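Tretis Recorder and Replay: Frequently Asked Questions

Last revised March 4, 2023. Maintained by Deisy Benavides. Questions about the planner side should go to Cristian Sánchez.

What does Tretis do?

Tretis takes recordings made with a handheld sensor rig, aligns the streams in time, estimates the pose of the rig for every sample, and writes trajectories that the Simard planner can load. It has three programs: tretis-rec, tretis-align and tretis-export. It does not train policies and does not talk to a robot controller.

Which operating systems are supported?

The recorder runs on Linux only. Alignment and export run on Linux and macOS. Windows users have reported success with tretis-export under a virtual machine, but we don't test that setup.

Do I need a GPU?

No. Alignment is CPU-bound and scales with the number of cores up to eight. The optional depth filter uses a GPU if it finds one. If it doesn't, it prints one warning and continues on the CPU.

How are the streams synchronized?

Each device stamps its samples with its own clock. The recorder sends a ping to every device once a second and logs the round trip. tretis-align fits a linear clock model per device from those logs and maps all stamps to the host clock. A session needs at least 95 valid pings per device for the fit to be accepted. Shorter sessions fall back to a constant offset, and the output is flagged "clock: offset" in the header.

If you see the flag on a long session, look at the ping log first. A gap in one device usually means a USB hub reset. A gap in all devices means the host was suspended.

Why does the aligner drop frames at the start of a recording?

The first frames are used to settle auto exposure and are skipped by default. Set skip_head to 0 to keep them. Marker detection on those frames is often poor, and the pose filter will start with a high covariance.

What coordinate frames are used?

There are four: host, table, rig and tip. All are right-handed with z up, except rig, where z points out along the grip axis. The table frame is fixed during calibration and stored in the session file. Older sessions, written before the October release, stored the table frame in millimeters. The loader converts them and logs the conversion. If you read the session file with your own code, check the units field.

How is the rig pose estimated?

Two sources are fused. The first is detection of the fiducial markers on the cube by the fixed camera. The second is the inertial unit in the rig. Marker detections give absolute pose at the camera rate, and the inertial unit fills in between them. The filter is an error-state Kalman filter with a fixed lag smoother on top. The lag is set with smooth_window, in samples.

A single visible marker face is enough for a pose, but the solution can flip between two orientations when the face is nearly parallel to the image plane. The filter rejects a flip if it disagrees with the inertial prediction by more than the gate value. If your trajectories show sudden jumps in roll, lower flip_gate before changing anything else.

What happens when the marker cube is hidden?

The filter runs on inertial data alone for up to the time set in max_coast. After that the samples are marked invalid and the exporter cuts the trajectory there. We don't interpolate across a cut. Two shorter trajectories are more useful to the planner than one long one with an invented middle.

Can I use more than one fixed camera?

Yes. Each camera needs its own intrinsics file and an entry in the session config. Detections from all cameras go into the same filter. Extrinsics are refined jointly if at least two cameras see the cube at the same time during calibration.

What are good choices for a table and its surroundings?

Any stable surface will do. A tablecloth is fine for pose estimation, which uses only the cube. The table plane fit is another matter – folds and creases raise the residual, and the fit may be rejected. Run calibration on the bare table and put the cloth on afterward, then set cloth_offset to the thickness of the cloth. 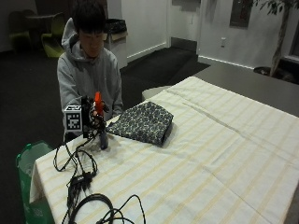 Cables are the other common source of trouble. A cable pulling on the rig shows up as a slow drift in the force channel and does nothing to the pose. Leave enough slack for the full range of motion, and record a few seconds of the rig at rest before each session so the aligner can estimate the bias.

How large are the recordings?

It depends on camera count and compression. Our regression session has 3,254 frames from one camera, of which 2,578 pass the pose quality check with default settings. Use those two numbers to verify an install: run "tretis-align --selftest" and compare. A different frame count means the download is incomplete. A different pass count with the right frame count means a mismatched detector library, and "pip install tretis[pinned]" normally fixes it.

Why does Simard reject my exported trajectory?

In order of how often we see it:

The gripper width channel is missing. Simard requires it even when the gripper never moves. Export with --fill-width.

The trajectory has fewer than 152 samples after cuts. This is the planner's minimum for its spline fit. The limit is set in Simard and can't be changed from the exporter.

The joint limits file belongs to another arm. The error message says "infeasible at 0", which is misleading. Cristian has a patch in review that names the joint.

Does the exporter check for collisions?

No. It writes what was recorded. Collision checks are done in Simard against the scene model. A human hand can take paths that an arm can't, so expect some trajectories to fail there even when the recording is clean.

Can I replay a trajectory without the planner?

Garo, our viewer, will play it back kinematically with any URDF. It reads the same export file. Playback in Garo says nothing about torque or velocity limits.

Is there a Python API?

Yes, for reading sessions and exports. Writing sessions from Python is possible but undocumented, and the format may change between minor versions.

Where do I report a bug?

Use the Umadlow issue tracker, component "tretis". Attach the session header, the ping log and the full output of tretis-align with -v. Please don't attach raw video unless asked.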